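Esano Flallar Short Film Projector
Home > Screening Gear > Small Projectors > Flallar

Sold by Emeck
In stock. Ships from our back room, usually by 4 p.m.

Short films have an image problem. Mention one at dinner and people assume you mean eleven minutes of a man looking at a lake. Sometimes you do mean that. But most of the good ones end up watched on a phone, in bed, with a thumb over the subtitles, and we think the man and his lake deserve a wall.

The Flallar is a small projector for people who watch small movies. It throws a picture up to 200 inches across, although at that size you'll want a very dark room and a very large wall, and most of us own neither. At the size of a normal living room wall it looks terrific. Blacks are black enough that a moody Danish thriller stays moody and doesn't turn into a gray rectangle with whispering in it.

What it does well

It starts fast. Press the button and you're watching in 8 seconds, a fair thing to ask when the film itself runs six minutes. We have tested projectors that took longer to warm up than the movie took to break our hearts.

It reads nearly any file you hand it. Festival screeners arrive in formats chosen, as far as we can tell, out of spite. The Flallar plays them off a USB stick, in order, without stopping between titles to show you a menu with a waterfall on it.

It has a Program mode. Load up your shorts, pick a gap between them, and it fades to black and waits before the next one begins. You can set the gap long enough for an argument about the ending. Lihua Kang, who picks the films for our August shop screening, sets hers to four minutes and says it's never enough.

Subtitles can be moved. Up, down, bigger, smaller, and onto the black bar where they belong. If you have ever read half a line of Hungarian poetry off the top of a bookcase, you'll know why we bring it up.

What it does less well

The built-in speaker is fine. It's the "fine" you say when somebody asks about your commute. Dialogue comes through, music comes through, and a thunderstorm sounds like someone opening chips. Plug in a real speaker if you have one.

The fan is quiet but it exists. During the silent films you'll hear it. We've decided it adds atmosphere – feel free to decide otherwise and sit farther back.

The remote is tiny and black and will be lost in the dark on the first night. We sell spares. We're not proud of how many.

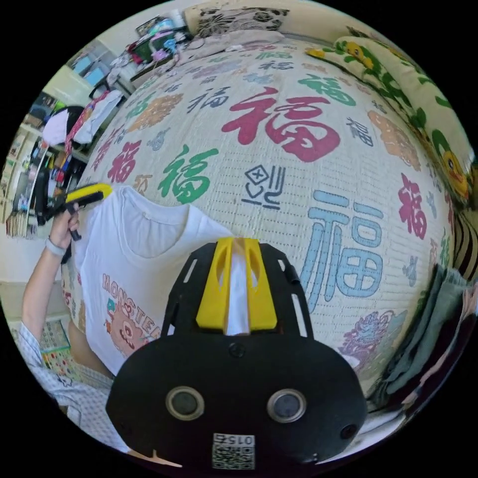 Pointing it at the ceiling works too. There's a tilt foot underneath that folds out and locks, and the picture squares itself up in a second or two. Bedroom viewers should switch on the sleep timer, which waits for the end of whatever is playing and then shuts everything off. Other projectors cut out at the hour mark, reliably one scene before you learn who wrote the letter.

In the box

Flallar projector
Remote (enjoy it while you can)
Power supply with a cord of sensible length
HDMI cable
Soft carry bag
Printed guide, readable by humans

Goes with

Esquivel folding screen, for walls with opinions of their own, such as brick
Esquivel tripod, short
Spare remote, sold singly or in packs of 4

Returns and repairs

Keep it for a month. If you don't like it, send it back in the box with the bag and whichever remote you can find. Repairs are done in the shop by the same people who answer the phone, so if it rings for a while, somebody is holding a very small screw.

We can't take returns on the grounds that the film was bad. People have tried.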